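Course: Learning from Demonstration
Handout 4. Collecting the examples
Prepared by Yatziri Montes, Grastham campus
Nov 2, 2025

1. What counts as one episode

An episode starts when the arm leaves the rest position and ends when it is back there with the fingers open. Everything between these two moments belongs to the episode, also the pauses. If you stop to think with the object already in the fingers, the learner will see this pause and may copy it. Please do your thinking before you press record.

Each group must deliver 300 episodes for the food handling task. In April the groups delivered 500, but many of them were almost the same movement repeated, and after cleaning one group kept only 157. I prefer a smaller set with more difference inside it.

2. Variation

Change the start position of the object between episodes. Change also its angle, and which side the arm comes from. Do not change the task itself. "Pick up" and "push, then pick up" are two tasks and need two labels in the Sirkorum log.
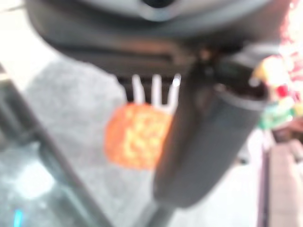

A common mistake is to vary only what is easy to vary. Students move the object left and right, but they always approach from the same height, and then the policy fails when the table is a little lower. Write down your start heights before the session and go through the list.

3. The wrist view

The policy receives the wrist view and the joint angles, nothing else. When you teleoperate, you look at the scene with your own eyes, so you know more than the learner can know. Try at least 9 episodes looking only at the monitor. You will notice that a finger often covers part of the object just before contact. If you cannot decide from the monitor where to close, the learner cannot decide it either.

4. Failed attempts

Do not delete them. Mark them as "failed" and add one short sentence about the reason. A recovery inside an episode (slip, regrasp, continue) is marked "success with recovery". We will need these for the Tomoana exercise in handout 6.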